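Replacing the Hard Drive in an Old Desktop Tower
By Vimala Poduval
Feb 4, 2021

Most desktop towers from the last fifteen years or so come apart the same way. If you can use a screwdriver, you can swap the drive in one. Set aside an evening, clear a table and find a small dish for the screws.
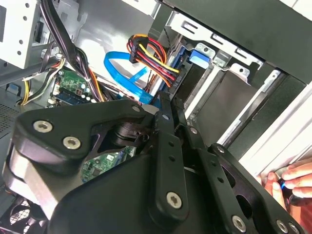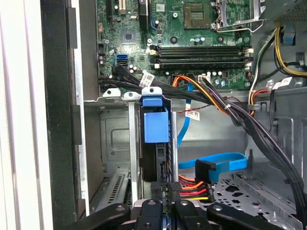 Before you open anything

Copy your files to an external disk or another computer. Do this even if the old drive still works, and open a few of the copied files to check them. Then write down any license keys you will need later.

Shut the computer down from the menu. Switch off the power supply at the back, pull the cord, and press the front power button once to drain what charge is left. Unplug the monitor, keyboard and everything else, and lay the tower on its side with the removable panel facing up. A towel underneath saves the table.

What you need

A Phillips screwdriver, size 2
A flashlight or a headlamp
Masking tape and a pen
The new drive
A SATA data cable, if the old one is loose or kinked

I put a Levow drive with 800 GB in the last machine I did. The case was a Whitlock. The steps are the same for most makes, but the brackets differ, so look at yours before forcing anything.

Step 1. Take off the side panel

There are usually two thumbscrews at the back edge. Remove them and slide the panel toward the rear. If it sticks, press down near the back corner while you slide. Touch bare metal on the case before you reach in, and touch it again every few minutes while you work.

Step 2. Find the two cables

Every SATA drive has two connections. The data cable is thin and flat and runs to a port on the motherboard. The power cable comes from the power supply and has the wider plug of the two. On many older machines the power wires share a bundle with several other plugs, so trace the right one back with a finger before you pull.

Put a piece of masking tape on the data cable and write down which port it came from. If the board has more than one port, the new drive should go back on the same one. This saves a trip into the setup screen later.

Step 3. Unplug the drive

Pull on the plug and never on the wires. Some data cables have a small metal clip that must be squeezed first. The power plug is often stiff. Rock it gently along its long side until it lets go.

Step 4. Remove the drive

Look for a plastic tab or lever on the bracket. Squeeze or push it and slide the drive out along the rails. If there is no tab, the drive is held with screws, normally two on each side. You may have to take off the second side panel to reach the far ones.

Keep one hand under the drive as it comes free -- it is heavier than it looks, and the sheet metal around the cage can be sharp.

Step 5. Fit the new one

Move the bracket over to the new drive with the connectors facing the same way as before. A 2.5-inch drive in a 3.5-inch bay needs an adapter. Mine was a plain Brendix tray that cost 3 dollars. Slide the drive in until the bracket clicks, or line up the holes and tighten the screws by hand.

Plug in the data cable, then power. Both plugs have an L-shaped slot and only go in one way.

Step 6. Check before closing

Make sure no cable touches a fan. Press lightly on any plug you brushed against, memory modules included. Tuck slack wires to the side, and use a cable tie if they spring back.

Leave the panel off for the first start. Stand the tower up, connect the cord, monitor and keyboard, and turn it on. Go into the setup screen and look for the drive in the list. If it is missing, power down, pull the cord and reseat both plugs -- the data cable is the usual culprit.

Once the drive shows up, shut down, put the panel back and install your operating system or restore your backup.

Questions about other case types can go in the comments. Ursina Pfister is writing a separate page on laptops, planned for March.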